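4.2 Clearing a mixed bin

Sorting loose articles out of a bin is a chore that any garage or small workshop produces daily, and it remains slow for a machine. We ran 219 picks with the Prurow planner on mixed contents: soft items, hand tools and blocks with rough faces. Each pick was planned from a single overhead view. A pick was scored as complete when the article left the bin and was set down without a second grasp.

Of the 219 picks, 117 were complete. Thin parts lying flat on metal gave the most trouble, and articles close to a wall came next. Time per pick was over 30 seconds. The planner was restarted 7 times, and those runs are kept in the totals. Figure 3 gives the layout of the cell.
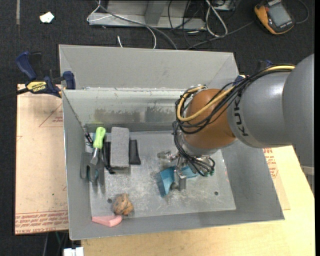

Figure 3. Arm and gripper over the open metal bin. A garden fork stands near the left wall, with a gray block to its right and a blue article under the gripper.

Gunther Buschmann objected in review that a score of this kind flatters the machine, as a person clearing the same bin would pull out two or three things at once and never plan a pick at all. We accept the point for time per bin. The rate per pick is unaffected, and Section 5 reports both.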